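An open day at Holtus, with refreshments

Holtus opens its doors to the public once a year, and this year our group put its name down in good time. The invitation promised a tour of the print hall, the packing floor and "the tableware room", with refreshments. I had pictured soup tureens. The tableware room is where they look at paper cups. 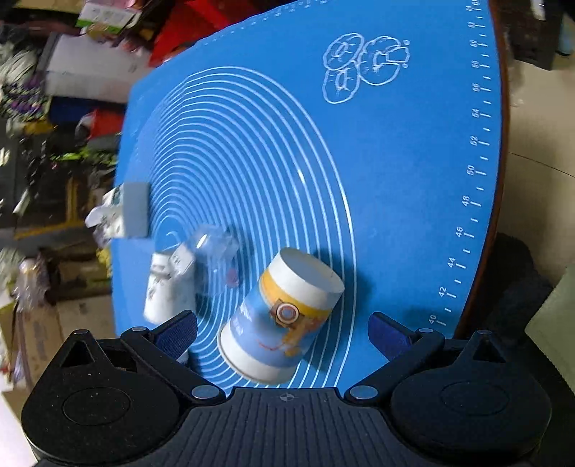
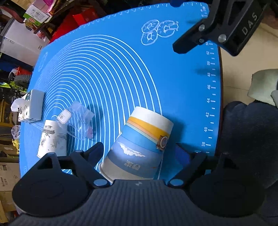

On the blue mat in the tableware room: a printed paper cup on its side.

Medard Print and Packaging Circle – Visits

We were met at the gate by Helmut Hellwig, who has been at the firm for 32 years and spent 12 of them on rims. He said this without any sign that it might be unusual, and by lunchtime I had stopped thinking it was. The rim is the whole business, apparently. It is rolled outward from the paper itself, and if the roll is mean the cup goes soft in your hand and dribbles on your shirt. I have owned that shirt.

The print hall came first and was very loud. Flat sheets go in at one end white and come out covered in cups that haven't happened yet, all fanned out in curves to suit the taper. Mr Hellwig explained the curves at length over the noise. I caught "cone" and "waste" and nodded at both.

The tableware room was quieter and I could have stayed there all day. The table has a bright blue mat on it with white rings and a ruler along the edge, the sort of thing a keen baker would recognise at once. I asked whether it was for pastry. Mr Hellwig said a mat was a mat. It gives a good strong colour to look at print against, and cups laid on it don't wander off as they do on a bare table.

The cup everybody stopped at has a white band by the base, then yellow, then a good deal of blue, with a cloud and some Chinese-style characters on it. One of our party held that it was a cheerful cup. Another thought it was trying too hard. This went on for longer than the tour of the packing floor.

I preferred the white one beside it, with grey ink-style drawing on the side, a sort of pavilion and what I took to be branches. It looked like a cup for somebody who reads. I was told the grey is harder to print than the colours. A bright stripe can be a shade out and no one writes in, but a washy grey either looks like ink or looks like a thumb.

We also had a go at spotting faults. You lay the cup down and look along the side for the seam, then turn it slowly and see whether the picture meets itself on the other side. I passed three cups as perfect. Mr Hellwig took all three away.

The packing floor is mostly sleeves and cartons. A carton holds 1,000 cups, and a full one is lighter than you brace for, so half of us nearly threw ours at the ceiling. There was a short talk on stacking and a longer one on humidity.

Refreshments were coffee and a dry sort of almond biscuit. The coffee came in china mugs.

Getting there: the Pretorius Road bus stops by the gate, though the driver may need telling. Wear flat shoes and leave more time for the rims than the programme allows.

Recent visits
Mavarum board mill: pulp, steam and a very good canteen
Labels and glue at Pretorius
The December social, with slides
How a carton gets its creases

Last updated: 2024-04-29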